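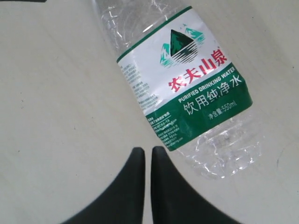
Figure 3. Plastic water bottle on a pale tabletop.

4.2 Drying time and the second coat

Decorators in Kirkby were asked how long they left the first coat of masonry paint before starting the second. The tin says 8 hours. Answers ran from six hours to "when I've had my dinner", a unit we were unable to convert.

Fakhoury's earlier survey found much the same habit indoors, where it does less harm. On outside walls painted in February, the rushed second coat lifted first along the sills, then under the gutters – the two places a customer looks at from the drive. Palley suggests that tradesmen judge dryness by touch, and our own visits bear this out, although the thumbprints were seldom mentioned in the invoices.

Price made little difference. Firms charging an extra 500 pounds for exterior work waited no longer than the others, but they did have cleaner vans.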